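Unit 6: Inside the Box
Notes for the practical session. Bring these with you, as the ones you leave at home are of limited use.

By the end of the afternoon you should be able to name the main parts of a desktop computer, say what each one does, and put memory and a cooler back into a machine in such a way that it starts. The third of these carries most of the marks.

Before you touch anything

Switch off at the wall and pull the mains lead out of the back. Hold the power button in for a few seconds afterwards. Put your wrist strap on and clip it to bare metal on the case. Clipping it to your own sleeve has been tried.

Screws go in the tray. Case screws and drive screws look the same until you force one into the wrong hole, at which point they look quite different.

The processor and what sits round it

The processor is the square silver thing in the metal frame. What you see is its lid, a heat spreader, and the lever at the side of the frame holds it down. Leave the lever alone until you're told otherwise. The pins are tiny, bend if you breathe near them, and come out of the department's budget, which is also tiny.

A processor never runs without its cooler. Clean off the old paste first with a lint-free cloth and a little isopropyl alcohol, then put on a fresh blob the size of a small pea. Last December we had one the size of a broad bean, and the board still smells of effort.

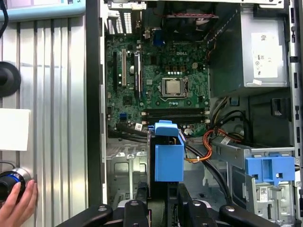 Notes and picture: Nabila Wattimena, Hardware Basics, Badawi Technical College

With the heatsink off and the memory out, a Dell board is much easier to read. The logo printed on the green gives you a landmark: the processor is slightly below it and to the right, and the expansion slots are over to the left, two black and one beige. The different lengths matter. A card that won't go in is usually in the wrong slot, and leaning on it harder is not a diagnostic technique.

The memory slots are the dark pair below the processor, with white latches at the ends. Open the latches, line up the notch, and press down on both ends of the module until it clicks. Half a click is a fault report waiting to be written - usually by Mr Rahman, who marks them.

The blue socket is VGA, for the monitor. The grey box is the power supply. You do not open the power supply. It can hold a charge long after it has been unplugged, and there is nothing in there for you.

Cables

Draw where each cable goes before you unplug it. A bad drawing is fine. Afiq Osman's drawings last year looked like a plate of noodles and his machine started first time.

SATA cables have an L-shaped end and go in one way round. Tuck them clear of any fan when you've finished.

For next time

Finish worksheet 12 (30 marks) and read the Tusier handout on drives as far as the first diagram. Spare straps are in room 234. Sign for them, legibly.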